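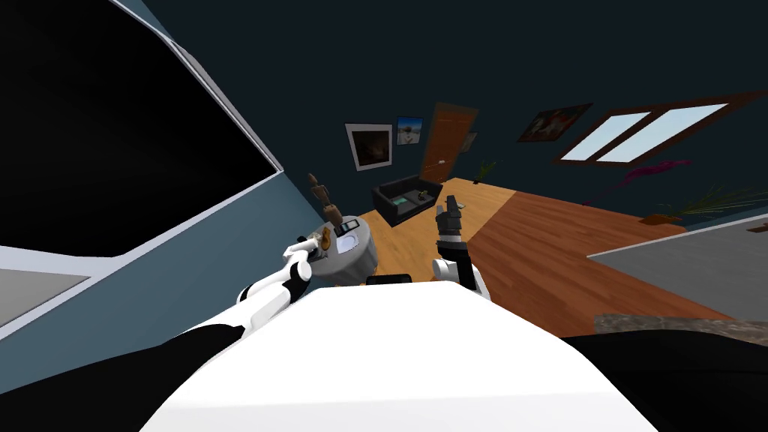 About Clolileo

We write the software that decides where a robot's hand goes next. Kaijage, our planner, spends its days in a simulated living room with a sofa, a side table and a wooden door. The rent is reasonable.

Since August it has planned 540 reaches in there. In 161 of them it changed its mind partway, a habit we're working on.

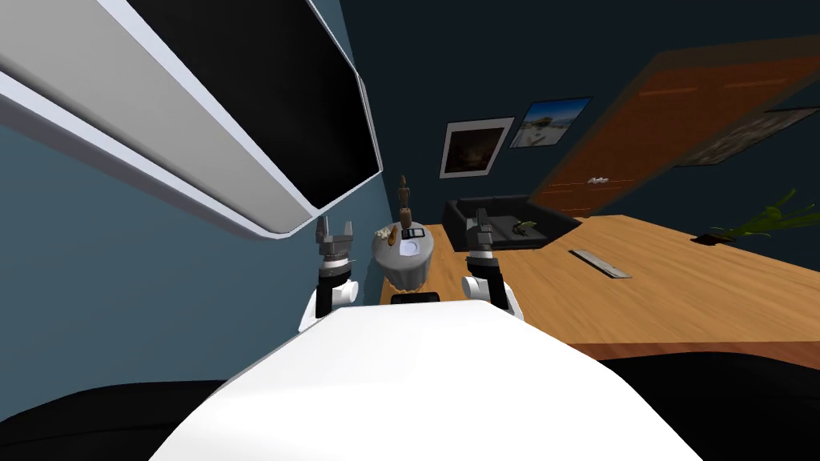 Both grippers free, side table between them.

Guterwood is the perception half. It reads the room from whatever angle the cameras give it, level or otherwise, and hands Kaijage a list of things to reach for or avoid. They disagree often. We log the arguments and replay them, almost 400 so far.
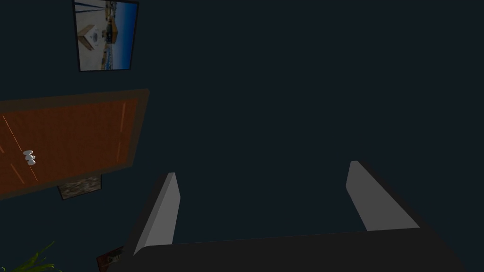
Where to find us

We have 3 rooms above a bakery in Riltstead. Come after 10 a.m., when the coffee is ready and the overnight runs have finished embarrassing us.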